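手持夹爪第一次采购，预算该怎么分？

分享 12　收藏 31　评论 3

2019年1月30日

Trarura 用户　提问

我们是做家居整理类自动化的小团队，今年准备自己采一批示教数据，用手持夹爪，不上整机。领导让我先报一份设备预算，5月之前要定下来。以前我只买过办公设备，这类东西没经验，所以把目前的想法写出来，请有经验的人看看哪里不对。

场地是普通住家，借朋友的房子，桌面上都铺着桌布，东西也都是日常用品，纸巾盒、胶带卷、小袋子之类。任务不复杂，主要是抓取、移动、放回，后期可能加叠布。计划先买5套夹爪，每套配一个广角相机，再加存储卡和备用电池。

问过两家。Ornari 的报价里夹爪单价619元，不含相机和支架，指垫另算。Retine 是整套卖，价格高不少，但包一年维修，相机也装好了。我的疑问有这么几个：

一是5套够不够，要不要留备用机；二是指垫这种耗材一般备多少；三是桌布、收纳筐这些道具要不要单独列一项，还是走杂费；四是整套和散件到底差在哪里，散件便宜，可是我们没有专门做硬件的人。

另外，桌布是不是应该统一买纯色的？有同事说花布会影响后面的处理，我拿不准。末尾附一张桌面的照片，供参考。

评论 6

Riihimäki 仓储笔记　回答

按顺序说。

数量方面，先看同时有几个人采。如果是四个人同时上，5套正好，有一套可以轮换。如果五个人同时上，那就没有备用，坏一套停一个人。手持夹爪最容易出问题的是连杆上的转轴螺丝，用久了会松，两指合不齐，数据就歪了。这个修起来不难，但要有人每天开工前检查，还要有合适的螺丝刀和螺纹胶。这两样很便宜，也要写进预算，不然到时候临时去买，报销又是一轮。

指垫按使用时间备，不要按套数备。我们的做法是第一批每套多备两副，用一个月以后统计实际更换的数量，再下第二单。布面上的任务磨损比硬桌面小，但是会沾纤维，沾多了要擦。擦的时候用微湿的布就行，别用酒精反复擦，有些胶垫会变硬。下单前问清楚指垫能不能单买，起订量是多少。有的供应商起订50副，小团队根本用不完，放久了也会老化。

道具一定要单列。采购的人常常觉得道具不值钱，放在杂费里，结果场地一换，全部重买，杂费就超了。我的表里分三行：铺面（桌布、垫子）、容器（筐、盒、托盘）、被抓物品。铺面这一行至少留三种，素色、花色、带纹理的各一种。你同事的说法要看用途。如果数据最后是用在住家里，只采纯色没有意义，人家家里铺的就是花布。位姿解算那一步反而喜欢有花纹的表面，大片纯色又平整的桌面容易丢跟踪。真正要注意的是反光，玻璃柜台、玻璃桌面、亮面柜门，这些在广角里占的面积比你想的大。

光线也要算钱。夹爪离桌面近的时候，影子会落在要抓的东西上，如果只靠一面窗户，下午的影子又长又重。买两盏带柔光罩的灯，左右各一盏，会好很多。这笔钱大家普遍忘记写。

整套还是散件：没有硬件人员就买整套，或者买散件但是请对方装好、标定好再发货，付一点装配费。散件省下来的钱，很可能花在来回寄修上。合同里写明维修周期，写“工作日内”，不要写“尽快”。

评论 9

桌边折腾组　回答

我买的是散件，用下来没什么大问题，装一套大概一下午。说明书写得差，看视频装的。

补充一点，存储卡别省。我们一开始买便宜卡，录到一半掉帧，白采了两天。后来全换了，一共37张，贵的那种，再没出过问题。电池也是，原装一块，副厂两块，轮着充。充电器买能同时充三块以上的。

道具我都是在家里找的，没花钱。

评论 2

旧账本　回答

从报预算的角度说几句，技术我不懂。

建议你把表分成一次性投入和每月消耗两部分。夹爪、相机、灯、充电器算一次性，指垫、存储卡、电池、道具补充算每月消耗。领导一般只盯着总数，但后面追加的时候，有消耗这一栏就好解释。

第一次不要一口气买5套。先买两套，跑两周，把每天能采多少条、坏了什么、缺了什么记下来，再按这个记录报第二批。两次报价之间价格一般不会变，下单前让对方写一个价格保留期就行。Retine 这类带维修的，问一下维修期间有没有替代机，有的话备用机可以少买一套。Ornari 那边报价不含相机，你要把相机、支架、连接线、运费加上去再和整套比，单看619元没有可比性。

还有场地。借朋友的房子也要写一项场地恢复费，清洁、磕碰赔偿之类。楼梯扶手、木门、柜子这些刮一下都不便宜。最好开工前把四周拍一遍留底，桌面附近的杂物先和房主说好哪些可以动。

保险看你们公司规定，设备总价不高的话一般不用单独买。

评论 4

提问者补充：

谢谢各位。已经改成先买两套，指垫和灯单独列了，道具也拆成三行。散件加装配费的价格还在等 Ornari 回复，他们说要问过仓库。桌布就留现在这块花的，另外再买一块素色的和一块带纹理的。

分享　举报　评论 3

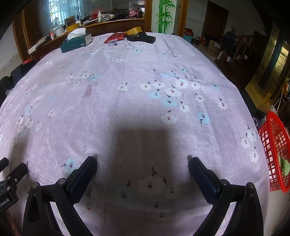
铺着印花桌布的桌面，远端放着纸巾盒和胶带卷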